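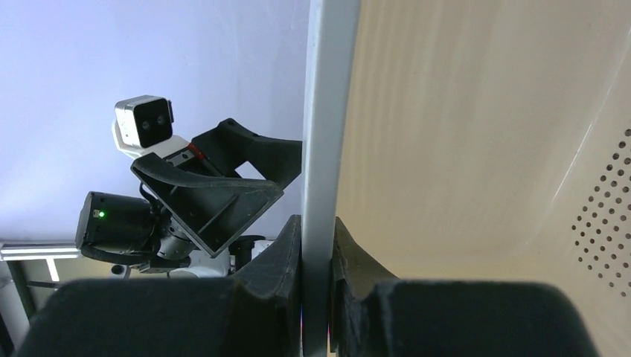
Ginette Pichon wrote under my April post that I should stop buying cushions and start looking at the chair itself, and that a molded shell with holes in it would do more for my back in July than any amount of foam. She was so right that I have been meaning to write this post for weeks!

For anyone who missed the April one, I was complaining about the four-legged horror I had been sitting on at my desk since we moved in. Upholstered seat, upholstered back, lovely to look at, and by three in the afternoon I was stuck to it. I had tried a seat pad, then a thicker seat pad, then a folded towel (do not do the towel). Ginette's comment came in overnight and by breakfast I was deep in chair listings with my toast going cold.

What I ended up with is a Pliltum, cream, with a shell that curves around you a little and a patch of small round holes. I went to see it at Bennani first, the furniture place behind the train station, and sat on it for so long that the woman at the counter brought me a glass of water. They had it in a dark green too, and I went back and forth on that for ages, but my walls at home are fairly cool in color and I wanted something soft and warm against them. Cream it was. I have no regrets so far, except that you do see every smudge of newsprint.

Now, the holes. I had assumed they were mostly for show, and I'm still not going to claim I understand the physics, but I have been working on this thing through two very sticky weeks and my shirt is dry when I get up. That is all the evidence I have and I am thrilled with it. Hatsue Ishida asked in an email if they leave dots on your back when you wear something thin. A little, yes, if you lean for a long time! They fade before dinner.

The other thing I love is how easy it is to clean. The old chair had to be vacuumed with the narrow nozzle, and then there was the tea incident, which we won't go into again. With the shell I go over it with a damp cloth and a tiny drop of dish soap, then a dry cloth, and I'm done before the kettle boils. The holes do collect dust around the rims. I tried a toothpick (too fussy), then a cotton swab (leaves fluff), and the winner is a soft old toothbrush, used dry, in little circles. If you only do one thing, do it dry first. Wet dust in a small hole turns into paste and then you really will need the toothpick.

A few of you asked about putting it together. The box was flatter than I expected and I did it by myself on the living room rug, with a podcast on. Start all the screws by hand, every one of them, and leave them loose until the whole chair is standing up. I tightened the first side fully like an eager beaver, and then the other side would not line up, and I had to undo the lot. After that it went together beautifully. Give it a week of sitting and then go around with the hex key again. Mine had settled and there was a faint creak on the left that disappeared with a quarter turn.

I did put felt under the feet. The floor in my office is old pine and marks if you look at it sternly. I bought a pack of Drollasport pads, the stick-on kind, and they are fine as long as you wipe the feet first and let the glue sit overnight. I was impatient with one and it came off under the bookcase somewhere, where it still lives.

Cost, as Hatsue also wanted to know: I had put aside 200 dollars, and I went over. Not wildly, but over. In my defense I had been looking at a Kesier desk chair for 532, with the levers and the headrest and everything, and I sat in that one too and felt like I was waiting for the dentist to come in. I'm sure it is perfect for somebody with a longer day at the desk than mine. I get up every time the mail comes.

Things I would change, to be fair to everyone reading. The front edge of the seat is firm, and if you are short like me you will want a footrest. I use a wine crate turned on its side. There are no arms, so if you knit at your desk (guilty) your elbows hang in the air. And it is a cool seat in every sense, which is heaven at the moment and may be less heavenly in January. I have a sheepskin in the cedar chest ready for that.

The old chair has gone to the bedroom, where it holds clothes, and it is very good at it. I may reupholster it one day in a linen I've been saving, and if I do there will be far too many posts about it.

Next up is the desk lamp, which buzzes. Ginette, if you have opinions on lamps, please leave them below, I have toast on!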